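**Tilline cell: maintenance and setup meeting**

Minutes, June. Started 2:10 pm in the small meeting room, moved to the bench for item 1.
Chair and minutes: Afaf Hijazi
Also present: bench technician, controls, purchasing (items 4 and 5 only)
Previous minutes accepted with one correction: the spare gripper cable is stored with the Hida parts, not in the tool drawer.

**1. Arm and bowl layout**

Layout was looked over with the bowl set between the two arms, left gripper open, right gripper holding the small rounded piece.

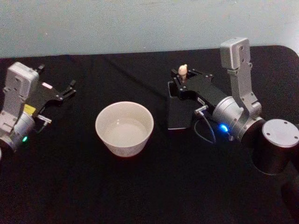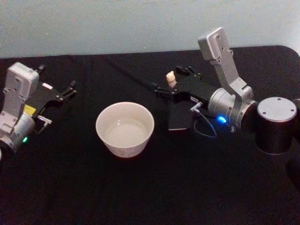
**2. Bowl position**

The bowl has been put down by eye at the start of each session. Controls reported that the taught points for the right arm then need correcting, and that the corrections have been saved over the original points on 3 occasions. The originals were recovered from backup.

Agreed:

- The bowl position is to be fixed with a locating ring under the cloth, low enough that the bowl still sits level.
- Taught points are to be locked once the ring is in. Changes go through controls.
- The position check is to be done with the right gripper holding its piece clear of the bowl, up and to the right as it was at the bench. Do not check directly over the liquid.

Purchasing asked whether a heavier bowl would do the same job. Not supported. The present bowl is the one the program was written for and a change would mean teaching both arms again.

**3. Right gripper cable**

The cable on the right gripper leaves the side of the body and hangs in a loop over the cloth before coming back. The technician is concerned that the loop could catch when the wrist turns through its full range, and could drag across the rim if the arm is ever sent low over the bowl. Controls noted that the present program does not use the full range.

Discussion on shortening the loop. Too short and the connector takes the load at the end of travel, the fault recorded on the old Akmont unit last winter. It was agreed to leave the length alone and add a clip on the wrist link to hold the top of the loop closer in.

Steps agreed for fitting the clip:

1. Park both arms and open the left gripper.
2. Remove the bowl from the table and cover it.
3. Take the piece out of the right gripper by hand before power is dropped.
4. Power down at the cabinet and tag out.
5. Fit the clip loosely, then move the wrist by hand through its range and watch the connector.
6. Tighten, power up, and run the wrist test at 18 per cent speed before anything goes back on the table.

The wrist test is to be repeated for 200 cycles. If the connector moves in its socket at any point, stop and report it. Do not re-seat it and carry on.

**4. Gripper fingers and grip force**

Right gripper is set to 70 per cent force for the small piece. The technician finds this holds well but leaves a mark on some pieces near the clamped end. Controls would like to try a lower setting once the cable work is finished, and asked that the two changes not be made on the same day.

Left gripper fingers were replaced in the last service. No faults logged. The label on top of the left gripper is to stay where it is; the label on the right one is to be checked against the parts register, which still lists the serial number from before the swap.

Purchasing has a quote from Domínguez for a spare set of fingers. Approved for one set. Colour to match the existing black fingers if there is no extra charge.

**5. Cloth and cleaning**

The black cloth is creased and the creases shift when the bowl is moved. Controls asked for it to be pulled flat and clamped at the back corners, clear of both arms. The rounded corner at the far right will need a different clamp from the square type held in stores. Purchasing to look for one.

Spills are to be blotted, not wiped toward the arm bases. Add this to the cell card.

**6. Actions**

| Action | Who | When |
|---|---|---|
| Make and fit locating ring | Technician | Before next session |
| Lock taught points, keep backup copy | Controls | After ring is fitted |
| Fit cable clip, run wrist test | Technician | End of June |
| Order one set of fingers | Purchasing | This week |
| Source clamp for rounded corner | Purchasing | Next meeting |
| Update parts register and cell card | A. Hijazi | Next meeting |

Grip force trial held over until the wrist test result is in.

Closed 3:05 pm.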